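The Snack Drawer Moves to the Bedroom

By Torquil Cruickshank
Jan 22, 2019

In my family the winter food was never kept in the kitchen.
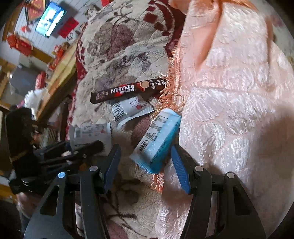
My grandmother had a tin under her bed, and when the evenings became long she opened it on top of the blankets and we chose. I thought this was a habit of our village only. Then I wrote a short note about it in December, and 35 readers sent me letters about their own tins, baskets and shoe boxes.

What goes inside has changed. The sugar lumps and dry biscuits of my childhood are now small packets, each for one person and one moment. A stick of instant coffee, the Nescafé 1+2 for instance, needs only a cup and hot water from the kettle. Small wrapped snacks are easy to share, and they leave fewer crumbs in a plush blanket than a cake does – a thing I learned late.

A reader from Orbán empties her box onto the bed every Sunday evening, she calls it "the inspection". Another, in Trollent, allows himself 4 packets for one film and closes the lid after.

I keep mine in an old sewing basket. The coffee stands on one side, the sweet things lie on the other, and the empty wrappers go in my slipper until morning.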